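Flalura project report – writing house rules for a kitchen arm
November 2023

My part of the Flalura project was the rules. The others got to do grasp planning and I got the rule book, which I sulked over for a week and then really got into!

We started with the safety notes our department already had, but they were written for arms bolted down inside a fence. Ours works on a kitchen counter (in simulation for now), so half of it didn't fit. Nothing in there tells you what to do about a spoon lying under a leaf.

I wrote a first draft in May and tested it on 239 random counter layouts in Kisum, our simulator. Goris, the planner, did the picking up and I logged every time a rule was broken. The first draft was a mess – 83 layouts had at least one break, mostly the arm swinging low over things it wasn't meant to touch.

The rules that survived:

Lift straight up before moving sideways. Boring, slow, and it fixed more than anything else I tried.

Treat every cup as full. The planner can't tell, so the cup stays upright and the wrist stays slow.

Weapons and blades are no-go objects. If one is on the counter, the arm doesn't touch it and doesn't pass over it, and the run gets flagged for a person to look at.

Round fruit gets a wider gap, up to 420 mm for the big ones. My supervisor thought this was too much and I still think she's wrong (a rolling melon takes everything with it).

Log the object name, the grip and the stop reason, every run, even the dull ones.

The second draft went through Pascu, our rule checker, for 1404 runs. Breaks dropped a lot, but cluttered corners near the sink are still the weak spot and I ran out of term before I could sort out why. I'd also like to redo the flagging rule – right now the flag goes into a text file, and I'm the only one who reads it.

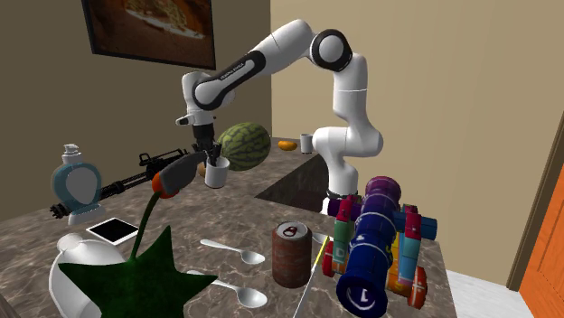 Figure 1. Cup in the gripper on a cluttered counter, with the watermelon close behind and a rifle on the no-go list.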